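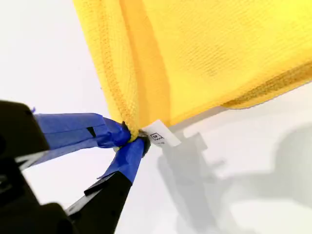 Nastent is a word list of household textile terms, collected by people who cared a great deal about dishcloths and then, at some point, had to put them in a CSV. Version 2 has 244 entries. Most of them are arguments that ended in a compromise. The entry for "waffle" took longest: it covers a yellow mesh cloth with tiny rows of holes and a thicker hem band, and it also covers breakfast, which we tag separately after the Hulme import went badly.

What's in the files

terms.csv - one term per row, with a plain definition and a region code
variants.csv - spellings, misspellings, and whatever Rodaddale calls a washcloth
disputed.csv - 39 terms where the contributors are no longer on speaking terms

Columns are comma separated. Definitions contain commas. Use a real parser.

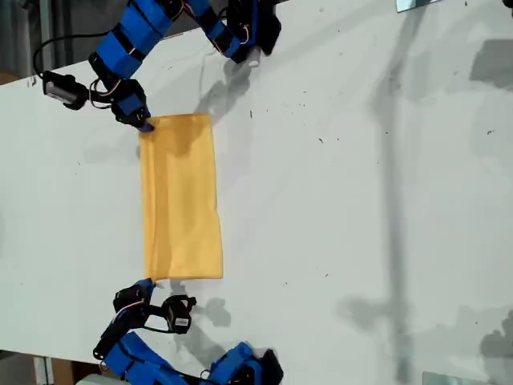
Yellow cloth laid flat on a white tabletop. See entry: "cloth, flat."

Where the terms came from

Elango Panicker typed up the first batch from old Tridisby mail-order catalogs, which described every item as "superior." That word has been removed from all definitions. The rest came in through a web form that stayed open for 30 days and was mostly used to report that the web form was slow.

Known problems

"Tea towel" and "dish towel" are listed as synonyms. We get mail.
Region codes for Hulme are wrong before row 30.
Sorting is alphabetical except where it isn't.

License and contact

Free to use, copy and complain about. If you publish something with it, please name the version, as version 1 had no letter Q. Fixes go to Elango, who merges on Wednesday and reads nothing the rest of the week.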